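Joninlow Hand-Held Gripper
Set-up and Operating Guide

Section 4: Good Practice at the Table

4.1 Before you begin

This section covers the house rules for recording table-setting and table-clearing tasks with the Joninlow. Sections 1 to 3 got the tool charged, calibrated and talking to the recorder. Section 4 is where most of the spoiled recordings come from, so please read it even if you have read the others with your eyes half shut.

The rules apply to every site using the Ustemwood task list, including Nondbridge, which has asked twice whether it might be exempt. It might not.

You will need:
The gripper, with both fingers fitted and the screws checked
The task card for the session
The items named on the card
A cloth
A chair, for the rest breaks in 4.6

4.2 Preparing the table

1. Clear the table of anything that isn't on the task card. Mugs are the usual offenders. A mug that appears in one recording and vanishes in the next will be noticed by Dexter Nakamura, and you will hear from him.

2. Wipe the tabletop and let it dry.

3. Put down the placemat first, if the card calls for one. It may lie at any angle. The card says "varied placement" and means it; people who straighten the mat between takes are being tidy at the project's expense.

4. Set out the crockery, cutlery and trays. Items may touch or overlap. A tray resting on the edge of a mat is allowed and even welcome, provided nothing rocks when you tap it.

5. Check the lighting. Glossy plates and polished cutlery will always show some highlights. Close the blind if direct sunlight falls on the table.

6. Pick up the gripper only when everything else is done. Arranging plates with one hand while holding the tool in the other is how the Bellamy site lost its soup bowls.

Note: Scuffed and scratched items may stay in use. Chipped or cracked items may not. A scuff is ordinary life, a chip is a cut finger.

4.3 Gripping and moving

1. Hold the gripper with a relaxed wrist and bring it in from your own side of the table. Approach slowly for the last hand's width.

2. Open the fingers fully before you reach the item. Opening them on arrival tends to send cutlery across the room, and the recorder has no category for that.

3. For a fork or spoon, close the fingers across the handle. Do not grip the tines. They slip, they bend, and they mark the finger pads, which are charged to your site.

4. For a plate or shallow bowl, take the rim with one finger above and one below. Lift the near edge first if there isn't room to get under it.

5. For a tray, grip the raised edge at the middle of a side. Corners look inviting, but the tray will swing.
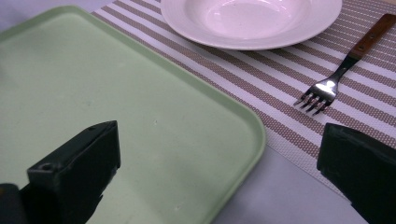 6. Once you have hold of the item, pause for a breath before lifting. The pause marks the end of the grasp and the start of the move, and the people who label the recordings are very fond of it.

7. Lift only as high as you need to. Carry the item level, put it down, and open the fingers before drawing back. Drawing back first is a surprisingly popular choice.

Caution: The gripper is rated for a load of 400 grams. Do not lift a loaded tray. If the card asks you to move a tray with things on it, slide it along the table with the fingers closed.

Caution: Keep your free hand off the table while the fingers are moving. They close with enough force to be rude, and the pinch guard covers only the back half of the mechanism.

4.4 When something goes wrong

It will. A missed grasp is still useful and should be left in the recording. Do the following:

1. Carry on if the item is still on the table and upright. Open, approach again, and finish the task at your normal pace. Please don't speed up to make amends.

2. Stop the recording if anything has fallen to the floor, broken, or landed on you.

3. Mark the take with the right code: M for a missed grasp, D for a drop, X for breakage. There is no code for "nearly had it".

4. After a breakage, put the gripper down in its cradle before you clear up. Use a dustpan. The gripper is not to be used for collecting broken china, however neat the demonstration Wenceslao Quezada may have given in June.

5. Replace the broken item with one of the same kind and write the change on the card.

Note: Do not delete takes. A session with no mistakes in it at all will be sent back for checking, on the grounds that we have met you.

4.5 Privacy and shared rooms

Anything the gripper can see, it keeps. Before each session, take letters, screens, family photographs and name badges out of view. Ask people to leave the room or to stay behind you, and get a signed form from anyone who prefers to do neither. A nod through a doorway is not a signed form.

If somebody walks into view by accident, finish the movement, stop, and mark the take P. The review team will blank it out. Pets are also P, although the review team tends to watch those twice.

4.6 Rest breaks and limits

1. Work for no more than 15 minutes at a stretch, then put the gripper down for at least five. The tool feels light when you start and less so by the third stretch.

2. Change hands only between takes, and note the change on the card.

3. Stop for the day if your wrist or thumb aches. Report it to your site lead, who is required to write it down and look concerned.

4. Check the finger screws at every second break. There are 2 on each finger mount. A loose one makes a faint click when the fingers close. If you can hear it, so can the recorder.

5. Send the gripper for service after 1,250 grasps, as shown on the counter under the handle. The counter cannot be reset on site. Several people have looked into this.

4.7 Putting things away

Wipe the finger pads with a dry cloth. Solvents and kitchen sprays turn them sticky, which improves the grip for one afternoon and ruins it afterwards. Return the gripper to its cradle with the fingers open, wash any crockery that has been on the floor, and sign the task card. Unsigned cards are returned to the site by post, second class.

For charging faults and recorder errors, see Section 5.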